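Strata says no to heat pump hot water on the balcony, any way round it?

Asked by Solène Hervieu, June 2025
Category: Apartments and units > Hot water
229 views, 2 following

Hi all, hoping someone's been through this. We own a two bedder on the second floor, old brick block, and the electric storage tank in the laundry cupboard is on its last legs. Rust coming out of the hot tap in the kitchen, relief valve dribbling, the lot. Plumber gave it till winter and it's winter.

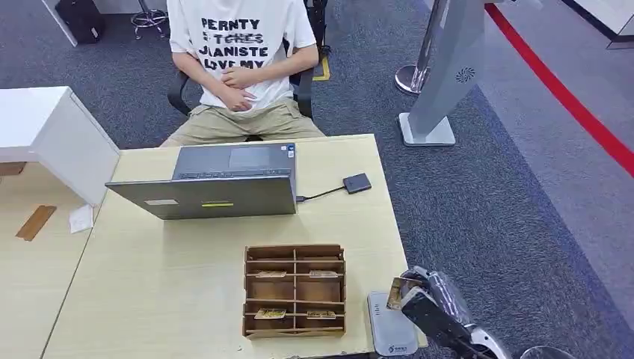
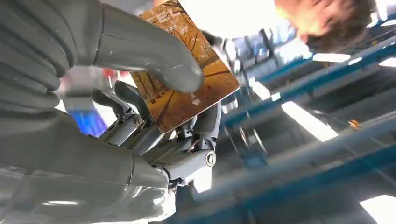 So we got a quote for a heat pump, the split kind, tank stays in the cupboard and the compressor bit goes out on the balcony. Brand is Erkholm, installer is a mob called Karabulut Plumbing, seemed decent, came out twice. Strata knocked it back in one line. "Noise and appearance." No meeting, no form, just an email from the manager.

Things I want to know:

Can they do that without a vote?
Is the noise thing real? Brochure makes it sound like a fridge but they would say that.
If we just replace like for like with another electric tank do I need permission at all?

Off peak meter is still connected if that matters. Two adults, one teenager who showers for half an hour. Balcony is 4 metres wide, faces the bin area, no one's bedroom on that side except ours and the unit under.

Also what do people do for hot water in the meantime if the tank goes. Kettle??

Thanks in advance

3 answers

Answer from Yavuz Türkmen
Marked helpful

Went through nearly the same thing, different state though so check yours.

First thing, get the by-laws. Not the summary the agent hands out, the registered ones. Ours had a by-law about "hard floor coverings and air conditioning" and the manager was treating it like it covered anything with a fan in it. It didn't say hot water anywhere. Once I pointed that out in writing the tone changed quite a bit.

Balcony is the tricky bit. Depending on your plan the slab and the outside wall are probably common property even if the airspace is yours. Drilling a bracket into the brick = common property. Standing the unit on rubber feet on the tiles = maybe not. But the pipes still have to get through the wall from the laundry, so you'll likely need approval for the penetration whichever way you go. Ask Karabulut if there's an existing hole they can use, old dryer vent or similar. We used the dryer vent.

Can the manager refuse on their own? Depends what's been delegated to them. Ask for the minutes where they were given that power. In our case there weren't any. Then put in a proper motion for the next general meeting, with:

the quote
spec sheet with the dB figure on it
a drawing of where it sits, hand drawn is fine
a line saying you'll pay for and maintain it and any damage to the wall
what time of day it'll run

Last one matters more than you'd think. Ours is on a timer, runs 10 to 2, everyone's at work. The bloke below us was the loudest objector and after it went in he asked me when it was being installed.

Noise – the number on the sheet is measured at a metre or so, in the open. Balcony with a solid wall on three sides will bounce it round. Ours is 50 dB on paper and louder than that standing next to it on a cold morning. Inside with the door shut, can't hear it. Get decent rubber mounts, not the little pucks that come in the box.

Like for like tank, I'd just tell them and do it. Hot water service for one lot inside the lot is normally yours. But again, by-laws. Read them.

Don't wait for the tank to let go. Second floor means it goes through someone's ceiling and thats a much worse email to get.

Comment from Solène Hervieu
This is gold thank you. There IS an old vent, it's been painted over. Asking for the minutes tonight.

Answer from Sheyla Espinoza

just get gas

Comment from Yavuz Türkmen
She'd need a flue and a new gas line through common property, same fight only dearer.

Answer from Sigrún Kvaran

Few bits to add, on the run sorry.

If you still have off peak and the tank is indoors, ring your electricity retailer before you let anyone touch the wiring. Some heat pumps don't like being on a controlled load, they want power all day so they can defrost or whatever they do. Friend had hers moved to the general tariff by the sparky and didn't find out til the bill.

Check rebates BEFORE you sign. Some are taken off the quote already and some you claim after, and a couple only count if the old one is electric (yours is). Ask for the quote with the certificates shown on a seperate line so you can compare. I had one from Mirkik that looked way cheaper and it was only that they'd left the electrical work off.

Condensate. Nobody mentioned it to us. It drips water, all the time it's running, and on a balcony that has to go to a drain and not over the edge onto the neighbour's washing. Put the drain in your drawing, strata will ask.

For the meantime – drop the shower to a low flow head, it buys you a bit with the teenager. If the tank does go, isolate the cold feed to it (should be a tap or lever on the inlet, go and find it today), switch it off at the board, and ring someone. We did four days with the gym showers and the kettle for dishes. Not fun but you live.

Size wise, we're three people on a 250ish tank and run out maybe once a month when there's visitors. Wouldn't go smaller. Measure the cupboard door too, not only the cupboard. Ours had to come in with the frame off.

Comment from Solène Hervieu
Found the lever. It's seized. Of course. Plumber booked.

Comment from Sigrún Kvaran
Get him to replace the lever and the relief valve in the same visit, one callout fee. And write the date on the tank in texta.

Comment from Yavuz Türkmen
Let us know what they say re the minutes. If you're too late for a motion at the next one ask when the agenda closes for October, ours shuts weeks ahead and I missed it the first time round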